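2025-05-28

Read a long piece over breakfast about whether machines can do the housework yet. The answer, after 1,779 words (the site tells you how many, presumably as a warning), was "nearly". It was nearly in February as well.

The Oneo has been under the sideboard since lunch. It does the hall beautifully and then goes and sulks. I paid 300 pounds for it at the shop in Semcombe, where the man promised I would forget I owned a broom. I used the broom to get it out.

Lorente have one that folds towels. I watched the film of it twice. It takes roughly 190 seconds a towel and looks at each corner as if it had been handed a summons. I am slower than that on a bad morning, but I can do it while shouting at the radio.

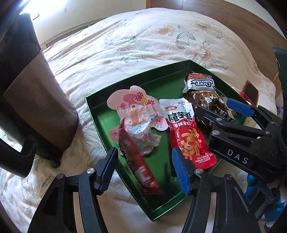 Tidying up is where I would like the help, much more than hoovering, and it is where they all go to pieces. A floor stays a floor. Snacks on a tray are another matter: a red and white bag of konjac lying lengthwise, a skinny red packet on top of a pink sweet wrapper with a bow, something bronze and crinkly and metallic with white printing. Shiny, crumpled, overlapping, and all of it on a flowery quilt. Voren say theirs will manage "everyday clutter" in 2 years. I should like to see them define everyday.

Must ring about the boiler. Oneo is under the sideboard again.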